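Redside notebook, January
Bench side, started 7.15 am, finished after lunch

Picking up from where I left the last entry. Gripper pads on my cell were re-torqued first thing. The left one had backed off a quarter turn again. I put thread locker on it and wrote the time on the tape so we can see how long it holds. If it moves again I'd like to look at the mounting itself and stop blaming the screw.

Main job was the squeeze bottle set for Clastetti. They run a catering kitchen and want the plating line to handle sauce bottles, plates and small dishes without a person moving things between steps. What we have agreed to for now is smaller than that: pick up the bottle, set it down upright at the plate, let go, back away. No squeezing yet. I keep having to say so on calls. Their operations people have already drawn a plan with two fewer staff on the line, and it assumes squeezing works.

Logged so far on this task: 291 good runs. Target is 2,000 before we train anything we'd show to a customer. At the current pace that's more shifts than the plan has in it. I've told Gosby, who wrote the plan, and Gosby said they would "look at the phasing". I take that to mean the date stays and the target gets argued about. My view is the target should stay. We trained early on the dish task and spent longer fixing it than we saved.

Trouble spots today:

The tethered cap. The nozzle cap hangs on its strap and swings when the arm moves, and if the right finger comes in low it catches the strap. The bottle then turns in the grip and gets put down facing the wrong way. Starting with the strap turned away from the fingers fixes most of it, but a kitchen isn't going to turn every bottle the right way for us. I ran a batch with the strap in whatever position it landed. Slower, more rejects, and closer to the real thing. I'd like the remaining runs split evenly between the two. Garnet agrees, with the condition that we tag them separately so they can be pulled apart later.

Approach height. Set at 70 mm above the table for the first contact. Higher than that and the bottle tips when the fingers close, because the body is smooth and the pads want something below the shoulder to hold. Lower and we scrape. Leave it there unless someone has a reason, and write the reason down.

Wrist view. The nozzle blocks a fair bit of what's behind it once the arm is lined up. The bottle also goes soft in the picture at close range. Good enough for alignment, I think, but I wouldn't trust it to read a label. If Clastetti want the system to tell one sauce from another we need to talk about a second view.

Plate position. The plate creeps. A gentle bump from the bottle base moves it a little each run, and after a dozen runs it's not where the operator thinks it is. I stopped resetting it to the tape mark every time. People in kitchens don't put plates on tape marks.

The rest of this is about how the work is going for the people doing it. Garnet Gill asked me to write it up properly while it's fresh, and it probably belongs in here more than in an email.

When I started at Redside each of us had a bench and a trade. Mine was fixtures. If a part needed holding, I made the thing that held it. Now I spend most of an 8 hour shift driving an arm, or resetting a table so somebody else can drive one. I've made two fixtures since spring. Both were for holding cameras.

I don't mind it as much as I expected to. Driving is a skill, and it took me a good few weeks to stop over-correcting. You learn to slow down before contact and to leave the wrist alone once it's lined up. Some of the younger operators got there faster than I did and I've picked up habits from them, mostly to do with where to rest your elbows. There's satisfaction in a clean run. But it's a different tiredness. Fixture work made my hands sore. This makes my eyes sore, and by mid-afternoon I'm making small mistakes that I don't notice until I look at the reject list.

So, the reject list. Zacharias (the scheduler) gives each cell its tasks and shows run counts on the cell display. It was set up to help with planning. In practice everyone can see everyone else's count, and people have started picking the easy starts to keep theirs up. I did it too last month. I caught myself turning the strap away before every run and telling myself it was for consistency. If the number on the display is what people get asked about, the number is what they'll work on, and the data gets narrower without anybody meaning it to.

Suggestions, for discussion:

Take the per-cell counts off the shared display. Keep them in the log for whoever plans the work.

Have Zacharias choose the start layout, including the strap. The operator just sets it up as shown.

Swap driving and resetting every hour. At the moment it's left to the pair to sort out and the more confident person ends up driving all day.

Count a failed run as work done. Failed runs are useful to us and they take the same effort. Right now they look like time lost.

Noise. Garnet says it's fine by the meter and I believe the meter, but fans and joint brakes together for a whole shift wear you down. Earplugs are in the drawer under the torque drivers. Sign on the drawer would help.

On the customer side. I went out to the Clastetti kitchen with Garnet before the bottle set started and stood on the line through a lunch service. The woman on sauces does a lot more than sauces. She wipes rims, she sends back plates that have chipped, she spots when the next tray is the wrong order and calls it before it gets to the end. None of that is in the task description we were given, which says "dispense and place". If an arm takes over the bottle, somebody still has to do the rest, and that person will be standing beside a machine waiting for it to go wrong. I've done that job on an old bottling line. It's dull and you stop paying attention, and then you get blamed for not paying attention.

I said this on the call and it went quiet for a bit. Then their manager asked whether the arm could wipe rims. Fair question. Not this year.

What I'd like us to propose is that the arm takes the bottle moves at the far end of the line, where the reach is bad. The staff told us that end hurts their shoulders and they'd be glad to be rid of it. The sauce station stays staffed. That's a smaller sale for Gosby. It's also something we could get working and leave running, and the people on the line would have a reason to want it there. Garnet is going to put it to them as the first option and leave the full version as the second.

Also asked them who would clear faults. They assumed we would. We can't drive out there for a dropped bottle. So two people from the line will need training, and they should get a pay step for it. I said that as well. Not strictly my business, but if the training is treated as a favour nobody good will put their hand up.

Hours here: the late block starts next month if the bottle set gets extended. I'd rather know by the end of the week than find out from the schedule. Same for the others, two of them have kids to pick up.

To do:

Tag the runs already logged, strap away or strap free. I can do it from the video, it's tedious but quick.

Check thread locker on the left pad after tomorrow's shift.

Ask for a second bottle of the same kind. We've only got the yellow one and if it splits we stop.

Get the small dish into more of the layouts. It has mostly sat out past the plate and never been in the way, and on a real line it will be.

Write half a page for Clastetti on what "upright at the plate" means, with tolerances, so we're all arguing about the same thing.

Afternoon, a few more notes. Ran strap free for the last stretch with Garnet resetting. Best results came from opening the fingers wider than the default and coming straight in with the bottle centred, then closing slowly. The wide opening costs a bit of time per run. I'd take it. The strap has room to hang out to the side and the fingers go past it.

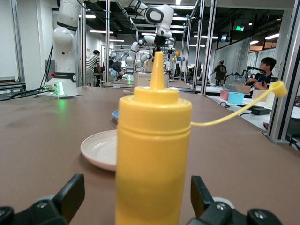

I've saved the wide opening as a separate setting and left the default alone until the others have had a go with it. Whoever is on the cell in the morning, please try both and write down which one you'd keep. The old setting is still the one that loads on start-up, so you'll need to change it by hand.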